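Derkisby -- fichas de desmontagem de computadores de mesa

LEIA-ME do conjunto, revisão de Jan 9, 2026

Este diretório reúne as fichas de texto, as fotografias e as listas de peças que usamos para desmontar computadores de torre antigos. O trabalho começou em outubro, quando Cremilda Guimarães pediu um modo comum de anotar o que se tira de cada caixa. Antes disso cada pessoa escrevia à sua maneira, e as folhas eram difíceis de comparar.

O português não é a minha língua materna. Se uma frase estiver estranha, peço que me avisem, e corrijo na revisão seguinte. Os nomes das peças foram verificados por Cremilda; os erros que restam são meus.

Conteúdo

fichas/ -- uma ficha de texto por computador, 90 no total
pecas.csv -- lista de todas as peças registadas, com quase 4,000 linhas
fotos/ -- imagens do interior das caixas, em JPEG
glossario.txt -- termos em português, com o equivalente em inglês
notas/ -- observações soltas, ainda não revistas

O separador do ficheiro pecas.csv é o ponto e vírgula. A codificação é UTF-8. Quem abre o ficheiro numa folha de cálculo deve escolher estas duas opções à mão, porque a importação automática estraga os acentos.

Como ler uma ficha

Cada ficha segue a ordem em que se olha para a caixa, do exterior para o interior. Primeiro vem o estado da caixa e do painel lateral. Depois vêm a fonte de alimentação, os discos, as placas de expansão, a memória, o dissipador, o processador e por fim a placa-mãe. Um campo vazio significa que a peça não foi procurada. Um traço significa que foi procurada e não estava lá. Esta diferença é importante e pedimos que seja respeitada.
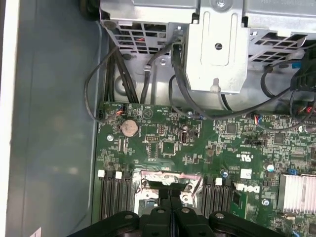

O campo "zona_cpu" é o que mais dúvidas causou. No início eu escrevia apenas "limpo" ou "sujo", mas isto não chega para quem vai depois trabalhar com a placa. Agora a ficha pede que se diga onde está o resíduo: na moldura metálica do soquete, no processador ou na própria placa. Uma mancha rosada na parte superior da moldura prateada, como nesta placa Dell, escreve-se "residuo_termico; moldura; superior". A cor pode entrar nas observações, mas não serve para identificar o produto. A pilha redonda tem um campo separado, "pilha_rtc", com os valores "presente", "ausente" ou "suporte danificado".

Para a memória, anota-se o número de ranhuras só quando todas estão à vista. Se um cabo ou outra coisa tapa uma parte, escreve-se "parcial". Devendra Dwivedi propôs deduzir o número pelo modelo da placa, e nós não aceitámos, pois a ficha deve dizer o que se viu naquela caixa.

Valores do campo "fixacao"

parafuso -- a peça está presa com um ou mais parafusos
trinco -- a peça sai com uma patilha ou alavanca, sem ferramenta
encaixe -- a peça está só encaixada
misto -- dois ou mais dos anteriores
desconhecido -- não foi possível verificar

As patilhas coloridas dos fabricantes ajudam muito, mas não são uma regra. Há caixas em que a peça com patilha tem também um parafuso escondido. Por este motivo o valor "trinco" só deve ser usado depois de confirmar que a peça sai.

Preparação da caixa

Antes de abrir, desliga-se o cabo de alimentação e carrega-se no botão de ligar durante alguns segundos. A caixa é deitada de lado, com a abertura para cima, numa superfície estável. Usa-se uma pulseira antiestática. Os parafusos vão para um tabuleiro com divisões, e cada divisão leva o número da peça correspondente. Trilok Dwivedi prefere colar os parafusos com fita na própria ficha impressa -- também é aceite, desde que a fita não cubra o texto.

Os cabos são fotografados antes de serem soltos. Quem não tem câmara por perto faz um desenho simples. Um feixe de fios vermelhos, amarelos e pretos parece óbvio no momento, mas uma semana depois já não se sabe qual conector ia para qual disco.
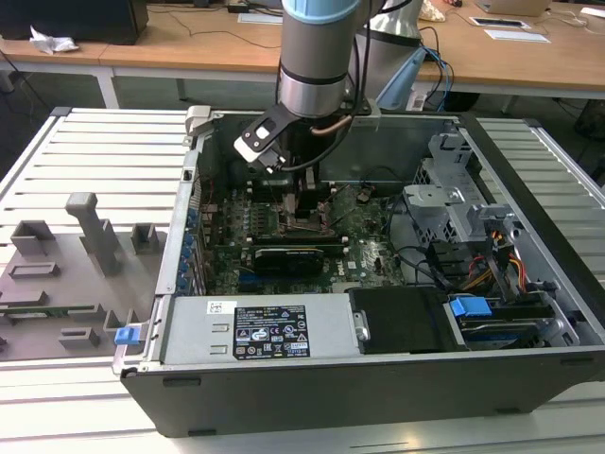
Os discos são retirados com o seu suporte e guardados à parte, com etiqueta. Nenhum dado dos discos faz parte deste conjunto, e os números de série foram removidos de pecas.csv. Nas fichas fica apenas o tipo de disco e a forma de fixação.

Problemas conhecidos

Em 49 fichas falta o peso da caixa, porque a balança chegou mais tarde.
Em 4 fichas o modelo da fonte foi copiado de uma etiqueta difícil de ler e deve ser tratado como incerto.
Os termos "ranhura" e "slot" aparecem misturados nas fichas mais antigas. O glossário trata os dois como iguais.
As notas de Shanti Jaiswal sobre dissipadores estão em inglês e ainda não foram traduzidas.

Correções

As correções podem ser enviadas a Oľga Vondráček, que mantém o ficheiro pecas.csv. Pedimos que indiquem o número da ficha, o nome do campo, o valor antigo e o valor novo, tudo numa só linha. Para as fichas de texto, o melhor é enviar a ficha inteira já corrigida. Quando não há acordo sobre um valor, ficam os dois, separados por uma barra, até alguém voltar a ver a peça.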